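Testers wanted: hand-held gripper kit for household tasks
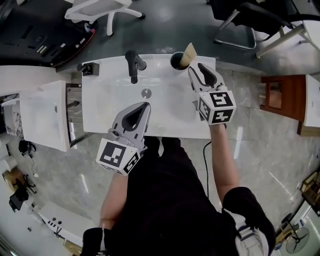

A vanity counter task with the two-gripper kit, seen from above.

Detar is looking for 22 paid testers to try the Saber kit before it goes on sale. Saber is a pair of hand-held grippers used to record everyday jobs such as clearing a counter, putting things back in holders and opening drawers. The recordings are used to train robot arms. We want to know how the kit holds up when people outside our company use it for a full shift.

What you will do

You will work standing at a counter, table or shelf, with one gripper in each hand, and repeat short tasks from a printed list. Most take less than a minute. Each tester completes 449 recordings over the test period. After every session you fill out a form on grip comfort, weight, trigger feel and anything that slowed you down.

We are most interested in small and awkward items – tubes, cups, lids, soft packaging. Please be blunt on the form. The trigger spring was changed after comments from the first group of testers, and the handle shape is still open.

Who can apply

You must be 18 or older and able to stand for 40 minutes at a time, with breaks in between. You need normal use of both hands. Left-handed people are encouraged to apply, as we had too few in the first group. No technical background is needed. People who work for a company that makes grippers or robot arms can't take part.

Time and pay

Testing runs through May in our work space on the Gumon site. Morning shifts start at 8:30 and afternoon shifts at 1:15. You can choose either one, but please keep to it for the whole period. Pay is $846 for the full set of recordings, sent within two weeks of your last session. If you stop early, you are paid for the recordings you finished. Parking is free.

Wear closed shoes and leave rings and bracelets at home. Sleeves should fit close at the wrist.

How to apply

Fill out the form on the Testers page and tell us which shift you want and which hand you write with. We reply to all applications, including the ones we turn down.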